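Keep the Paper Timetable

Aug 6, 2026

The transit office in Illgate has decided to stop printing the bus timetable. The last edition comes out in December. After that the times will be on the website and on the screens at the bigger stops, and if you want them anywhere else you will have to print them yourself. I think this is a mistake, and I have written to the office to say so. The reply I got was polite and did not answer my points, so I am making them here.

I ride the Gostham bus most days. I have a phone and I know how to use it. When the bus is late the phone is better than paper, and I would not want to give it up. But a timetable does a different job. It shows you the whole day at once. You can see that the buses run close together until mid-morning and then thin out, and that the last one back leaves earlier on a Sunday. The trip planner only answers the trip you typed in. If I ask it how to get to Gostham at nine, it tells me about nine. It does not tell me that if I waited a bit I could take the one that goes past the library.

People learn a bus line by looking at the page. I learned ours from a folded sheet on the side of the refrigerator, and so did my kids. They knew which bus they could miss and which one they could not.

The office gives cost as the main reason. The last print run was 2000 copies, down from what it used to be, and the letter treats this as proof that demand has dropped. I don't think it proves that. The booklets used to be on the bus, behind the driver. Then they were moved to the main office, which closes at four. Keith Whitcombe, who drove the Gostham line until he retired, told me riders asked him for one every week and he had to send them across town. If you make a thing hard to get, fewer people will have it.

The other reason given is that paper goes out of date. It does, when the times keep changing. Illgate changed its times twice last year, and one of those changes moved a single bus by two minutes. I would rather see the times left alone from one year to the next. A rider who has to check every morning whether the bus still runs will start thinking about a car.

Kerar went through all this before us. They dropped the booklet, got complaints, and brought back a single folded sheet with every line on it. Hubert Berchtold on their rider council sent me a copy. It is plain, the type is large enough to read without glasses, and it fits in a coat pocket. You pick it up on the bus. There is no reason Illgate could not do the same.

I am not asking for the old booklet with the ads and the letter from the director. One sheet would do. Put it on the buses, in the library and at the clinic, and print it once a year.

The office is taking written comments until the end of the month, and they do have to be read into the record. Mine is already in. If you ride the bus, send one, even if it is only a couple of lines - and say which line you ride.

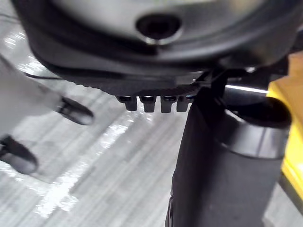
Mention your stop as well. The office sorts comments by route, and the ones that don't name a stop go into a general pile at the back.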